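Tiddale toy swap shelf passes 3,000 mark and gets a bigger home

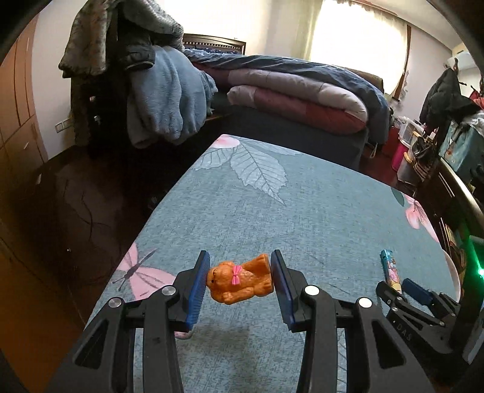 An orange bear figurine with a pink bow at its neck.

Tiddale's toy swap shelf has had its best spring yet, and from May it will have the room it deserves. The shelf, which began as a couple of boxes near the library's back door, has now seen 3228 toys and small figures change hands, and it is moving into the old reading room at the front of the building!

The idea is as simple as they come. Bring in something you no longer play with, pop it on the shelf, and take home something you like the look of. There are no tokens and no sign-up form, just a notebook on a string where people write down what they brought and what they took. Reading through it is half the fun. One page from the winter lists a wind-up frog, a castle with no drawbridge, two identical hedgehogs and "a very small teapot, origin unknown".

Little animal figures have been the runaway favourites. Bears, rabbits, foxes and owls rarely last an afternoon, and there is a brisk trade among grown-ups too (several of whom have been spotted checking the shelf before work). Farmyard sets come second, followed by anything with wheels. Jigsaws are slower to move, mostly down to the worry about missing pieces, so the new room will have a table where they can be made up and checked before anyone carries them home.

The move has been made possible by Panagiotou, the joiners on Mill Lane, who have built 4 long runs of shelving at child height along the window wall. It is lovely work, with rounded corners and a deep lip at the front so that nothing rolls off. There is space for some 400 items at a time, a huge step up from the old boxes, which were full to bursting by Easter and had begun to creep out across the corridor.

Lular, the café across the square, is joining in as well. It will keep a basket by the till for drop-offs when the library is shut, and one of the library staff will bring it over each morning. Families coming in from the outlying villages asked for this more than anything else, as the last bus often gets in after the library doors have closed.

Also new this year is the mending hour. It ran as a trial through February and March, and 119 toys were brought in with loose wheels, split seams, chipped paint or tails hanging by a thread. Most went home again the same day. The hour will now be a regular fixture from ten in the morning, with glue, needles, paint and plenty of odd buttons laid out for anyone who wants to have a go. Children are very welcome to do the mending themselves, and plenty of them turn out to be better at it than their parents.

A word on what can be swapped. Toys should be clean and complete enough to be enjoyed, and anything with a battery needs to have its cover screwed on. Very small parts go on the top shelf, out of reach of toddlers. Soft toys are fine if they have been through the wash. Large items such as ride-on cars and play kitchens can't be taken, but there is now a board by the entrance where they can be advertised with a card.

The opening day will have a trail round the library, with small creatures hidden among the books, and a storytelling session put on by the Flirkitz puppet theatre at two in the afternoon. The puppets were a great hit at the Christmas fair and are bringing a brand new story about a badger who collects spoons. Places are free and there is no need to book, though the floor cushions do go quickly.

The old shelf stays in use by the back door until the end of April.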